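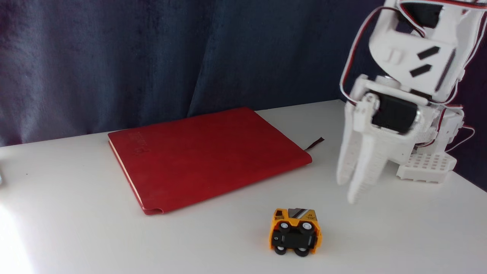

A closed red notebook with a ribbon bookmark.

How a House Gets Its Floor Plan

By Janka Štefanec
January 15, 2000

Search this site Enter a word Go

Before anyone digs a hole or lifts a hammer, a house is a drawing. The main drawing is called a floor plan. It shows the house as if you had lifted off the roof and were looking straight down into the rooms.

What the lines mean

Thick lines are walls. A gap in a wall is a doorway. A door is drawn as a straight line with a curve next to it, and the curve shows which way the door swings. Windows are usually two or three thin lines close together inside the wall. Stairs look like a ladder lying on its side, with an arrow that points up or down.

Why the drawing is so small

A real house will not fit on a sheet of paper, so everything is shrunk by the same amount. This is called drawing to scale. On many plans, one inch on paper stands for four feet of real floor. A bedroom that is 12 feet long would be three inches long on the plan.

Naveed Mohmand draws plans for new houses in Inville. He starts by asking the family questions. How many people will live there? Does anyone use a wheelchair? Where does the morning sun come in? One family wanted a place for 98 jars of pickles, so he added a deep pantry beside the kitchen.

Houses made in pieces

Some houses are built in a factory. The factory makes big boxes called modules, and each one can hold a room or two. Trucks carry the modules to the lot, and a crane sets them on the foundation. Then workers join them together and connect the pipes and wires.

The plan matters a lot for this kind of house. A module has to fit on a truck and go under bridges, so it can't be too wide or too tall. The Tromik factory in Manurville built 46 modules last August. Some houses needed only two of them. The largest needed six.

Changing the plan

It is easy to move a wall on paper. You erase it and draw it again. Moving a real wall costs a lot of money - and it makes a lot of dust. Most families change their plan several times before building starts.

Try it yourself

You need graph paper, a pencil and a tape measure. Measure the length and width of your bedroom in feet. Let each square on the paper be one foot. Draw the walls first, then the door and windows. Now measure your bed, draw it to the same scale on another sheet and cut it out. Slide it around the room to see where it fits. Remember to leave space for the door to open.

Words to know

Foundation - the strong base a house sits on.
Lot - the piece of land where a house is built.
Module - one factory-made section of a house.
Scale - how much smaller a drawing is than the real thing.

Last updated: January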